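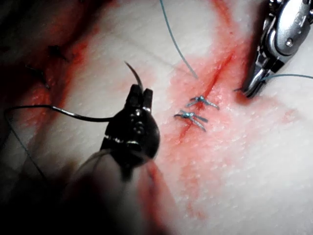 Ask a bunch of engineers when a robot will sew a missing button back on, and the first reply you get is another question: "Which button, and who threads the needle?" That one came from Grecu, in the open comments under our May column on household robots, and it set off the best argument our readers have had in ages. Sergate jumped in to say that hemming pants would come first. Somebody unsigned wanted to know why we were still talking about sewing when no machine on earth could be trusted with a fitted sheet.

I loved all of it. I've been covering automation for long enough to have watched several rounds of "the robot butler is coming," and what I like about the current round is that the arguments have gotten so specific. People are fighting over buttons! They're fighting over whether a sock is harder than a towel (it is, because a sock has an inside).

So I spent the summer on one narrow slice of the question, the slice with thread in it. Needle and thread is a chore most of us can do badly by the age of ten. It shows up at home in the mending pile, on the shop floor in upholstery and sailmaking and shoe repair, and in the training room where surgeons practice on pads. All of them share the same awkward partner, a long floppy thing that goes where it likes.

A rigid part is a friend to a robot. A bracket looks the same from one second to the next, and if you grab it by one end you know where the other end went. Thread won't do you that favor. Pull on it and the slack turns up somewhere else. Let go and it curls. Every stitch changes the shape of the problem for the next one, and the cloth or the pad gives a little under the needle as well. The surgical instruments have tiny jaws and a wrist that bends in close quarters, so the hand itself is in pretty good shape for this kind of work. The hard part is knowing what the thread is up to.

Look at a closed-up knot and you'd think the job was easy. Two knots in blue-green thread, trimmed short, sitting across a cut with plenty of cut still to go: that's a lovely bit of handiwork. What it can't tell you is how much help the arm had, and that's the question I now ask first at any demo. Is someone at the controls? Did a person hand over the needle? How many tries ended up in the trash? 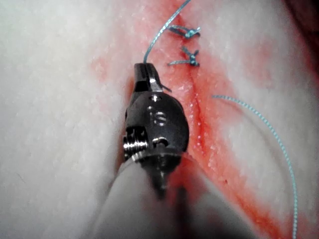 What the shop floor wants

Palside repairs heavy canvas, mostly awnings and boat covers, and has a standing wish list for machines. I expected it to begin with stitching. It begins with turning the work over. An ordinary sewing machine already does a straight seam faster than any arm could dream of, and has for generations. The time goes into everything else: finding the tear, smoothing the layers, getting a corner to lie flat, rolling up 4 yards of stiff fabric so it fits beside the needle.

The shop took in 3,733 repairs last year, and no two tears were in the same place. That's the figure I'd wave at anyone who thinks a chore is simple because it's cheap. An arm that does one repair perfectly is a wonderful thing to watch, but it needs to do the next one too, on different cloth, with a rusty grommet in the way.

Jevcombe, a project that trains arms on mending tasks, is working on exactly this. The plan is to collect 2,000 attempts at hand stitching, failures very much included, and see how much carries over from one fabric to another. I think keeping the failures is terrific. A dropped needle teaches you plenty.

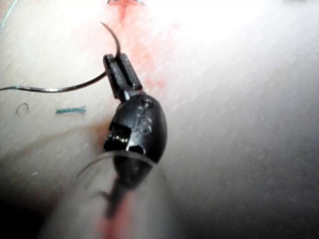 My own mending pile is still mine to deal with, and I've started paying attention to my hands while I work through it. I re-hold the needle constantly. I push, let go, reach around, pinch the point, pull, then spin it back to where I like it, and I do this while watching TV. For a gripper, each of those is a separate decision. A curved needle clamped near its back end leaves the point free to go in, with the thread trailing off behind, and that's a fine way to begin a stitch. But then the jaws have to release it and catch it again on the other side, at a useful angle, without snagging the tail. I never gave that a thought before this summer, and now I can't darn a sock without narrating it.

Can they do chores yet?

Some of them, in pieces, with a person close by. I'd put a single stitch in a prepared surface in the "getting there" column. A row of stitches with even tension is further off, and a button on a shirt that's been pulled from the hamper is further still. Grecu's question about who threads the needle stands, too. I'd happily pay for a gadget that did just that.

Sergate has bet me 2 spools of good upholstery thread that a machine will hem my pants before it folds my sheets. I took the bet, and the sheets are in the dryer.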